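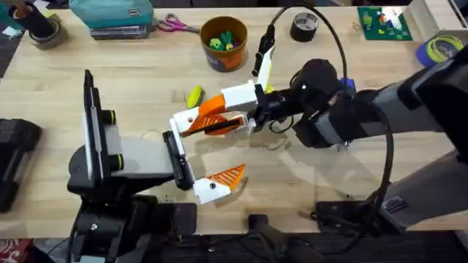

Planer: equipment budget and data card

Planer is the two-arm tabletop set recorded at Vorkby in September. This file began as a spreadsheet note and has outgrown its cell. It covers what is in the set and what we want to buy before the next round. Müzeyyen Türkmen signs the orders, so please be nice to her.

What the set contains

Camera views of two arms at one wooden table, from beside the workspace and from the wrist. Both hands carry white fingers with orange ribbed pads. Small parts and hand tools serve as objects. The scissors, tape and cup of green toy bits at the back stay in the recordings. They cost the project nothing, a distinction they share with very little else.

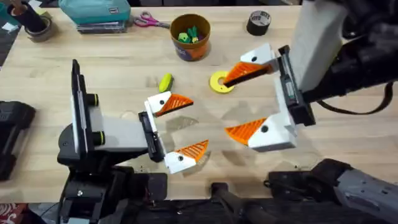 Shopping list

Finger sets: 9. We asked for 3 last time and learned about optimism.
Pads: print our own, in orange, until the spool runs out.
Cables: 2 spares per arm, longer than you think.
Rotary tool: keep the blue one. A second can wait.
Wrist camera: one spare, quoted by Genitz. The quote excludes the mount, the cable and, as far as we can tell, the box.

The ceiling for all of this is 2,000, shipping included. Ağca offers a service plan that would swallow most of it — a lovely brochure, though — so we are passing until next year.

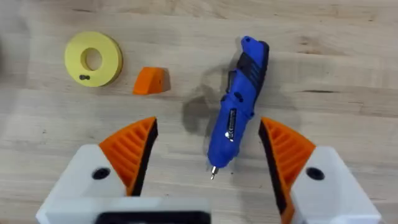
Spares come first if the ceiling drops. After that, the camera. New objects go last, as every desk at Vorkby already has a drawer full of them.

Send price corrections to Müzeyyen before noon. After noon she is on the phone with Genitz about the mount.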